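Croissant talk, notes, NOT the handout
Hidport food weekend, small room, 04/06/2021

Slot is 16 minutes plus questions. Iman has the clock. If she stands up, skip the flour part and go straight to plating.

START
Hello, thanks for coming, name, bakery. Casstead, the corner place with the green awning. Say it once, don't sell.
Ask who's had a croissant already today. Hands up. Wait for the laugh if there is one.
Then: who ate it off a plate? Fewer hands, always.
So talk is about the last ten minutes of a croissant's life. Counter to table. Baking is the other talk, Ismail does that one Saturday morning and he does it better than me.

WHY I CARE
Tell the tray story. Keep it short!!
First winter at Casstead. Good bake, really good, Marwa had been in since silly o'clock. I stacked them in a deep basket because it looked generous. By nine the bottom row was flat and soft like a wet glove. Sold them half price. Marwa didn't talk to me till lunch.
Point: you can wreck good pastry after the oven with no effort at all.
Pause here, drink water.

COOLING
- wire rack, air under, that's it
- single layer. not touching
- don't cover. People want to cover. Steam goes nowhere, crust goes leathery
- they want a proper rest before you sell. Inside keeps setting after the outside looks done
- cut one open too early = gummy middle, customer thinks it's raw
(someone will ask about fans. Small fan across the room okay, not pointed at them. Move on.)

HOLDING
Paper under, not plastic wrap over. Glass case looks nice, traps damp, leave the back door of it open a crack.
Never fridge. Say it slow. Never fridge.
Next day ones: low oven few minutes, or almond filling, or bread pudding. Not microwave. I know. Everybody does it. Goes stretchy then hard as a boot.
Mention Abena's bread pudding, people always write that down. Recipe is on the handout, second page, DON'T read it out.

FLOUR BIT (skip if late)
Why some flake all over you and some don't. Butter layers, lamination, two minutes max. Draw the book fold on the flip chart, marker is in my bag not on the ledge, the ledge ones are dead.
Lots of thin layers = shatter. Butter got warm during rolling = more like a bread roll, bready crumb, greasy underside.
Neither one is a crime. But tell staff which kind you sell so they know how to pick it up.

PICKING UP
OK this is the part I get the emails about.
Tongs. I hate the long springy ones. They pinch in the middle, which is the thinnest crust and the most air. Crunch, dent, crumbs in the case.
What I want instead:
- short tongs with flat ends, or a hand in a glove or a sheet of paper
- come from the side, down low
- hold near the ends where the dough is tighter
- lift level. no swinging it across the counter
- put it down, don't drop it the last inch
Do the demo with the bag of spare ones, Anas has them at the back by the coats. He'll bring 4 up. One gets crushed on purpose. Hold it up so back row can see. Crumbs everywhere, fine, I'll sweep.
Then do it properly with the next one. Quiet while I do it, they'll lean in.
Let two people from the front try. Pick somebody who hasn't said anything yet. Gloves in the box under the table.

If anybody says it's fussy: a croissant costs the same whether it arrives nice or squashed. Customer only sees the one they got.

PLATES
Slow down here. People rush plates.
Nistor catalogue, I bought way too many sizes when we opened. Oval ones, slate ones (noisy, knife squeak, chips), little wooden boards which never dried properly. Gave the boards to my sister.
Now it's plain round and pale. Thats the whole policy.
Croissant is brown and gold, it does the work. Patterned plate fights with it. Dark plate shows every single flake and the table looks dirty before they've taken a bite.
Size: room all round it for flakes, but not swimming. If the points hang off the rim, plate's too small.
Raised rim. Keeps crumbs on the plate and not on somebody's lap. Also stops it sliding when the server turns a corner, ask me how I know.
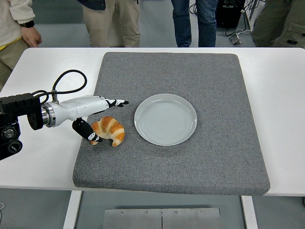
Plate goes down first, every time, before you touch the pastry. Sounds obvious, watch any busy counter and count how often it isn't done. (don't really count.) You want it close by, a short hop and no carrying. Look at the gap between the croissant and the plate, hardly anything, that's the distance I like. And this is the kind of plate I keep going on about, round, pale, bit of a rim, couple of faint rings in the middle and nothing else. Leave it up while they look. Point at the ridges too, the darker toasted lines on top, then the paler bits at the ends where it curls. That color difference is what you're showing off, so turn it so they see the ridges and not the bottom. Ours was lying on its side for this, on the plate I'd sit it flat, points toward the guest. Argue with me at the break.

WHERE ON THE PLATE
Not dead center if there's jam or butter going on too. Shove it off to one side, pot goes in the space.
No jam? Center is fine, stop fiddling.
Butter: soft, small dish. Never a cold foil brick. Nobody can spread that on something made of air.
Napkin next to the plate, NOT under the pastry. Paper doily sticks to the butter. I will die on this one. Steliseo café people in the second row may disagree, they do doilies. Be nice.
Powdered sugar: plain croissant no. Almond yes. Choc one, meh.

SURFACE
Quick. 1 minute.
Something soft on the prep counter under your plates, a mat or folded cloth, saves chips and saves noise. Early customers like quiet. Shake it out every hour, crumbs get under everything.
Wipe the rim before it leaves. Thumb prints. Hold plate from below.

SERVING
Knife or no knife? I put one down, most people ignore it. Tear from the end. Say that to kids, they like being told to use their hands.
Say what it is when you put it down. "Butter croissant." Two words. Saves the mix up with the almond one, allergy reasons obviously, so this one is not optional. Repeat that.
Separate tongs for almond. Separate tray. Other end of the case. Labels both sides, front for customer, back for staff.

IF STILL TIME
The 2 questions I always get
Seeded top? Pretty, falls off, put a deeper rim plate.
Mini ones? Serve a pair, side by side, same direction. One mini looks like a mistake.

TAKE HOME BOXES
Flat box, one layer. Not the bag. Bag for walking and eating only.
Lid vent open. Tape on the side not over the vent, Marwa found a whole stack taped shut in June and I'm still hearing about it.
Around 2 hours in a box and the crust is going, so tell them: open the lid when you get home. Sticker idea, cheap, we printed ours at the copy shop.

END
Handout by the door. Bread pudding page 2.
Leftover croissants are for eating, plates on the side table, please plate first then pick up, I'll be watching.
Thank Iman, thank Anas for carrying, thank the Hidport people for the room.
Questions. Repeat each question loud becuase the back can't hear.
Need to be out for the next speaker so pack the gloves while talking. Flip chart page comes off, fold it, take it with me.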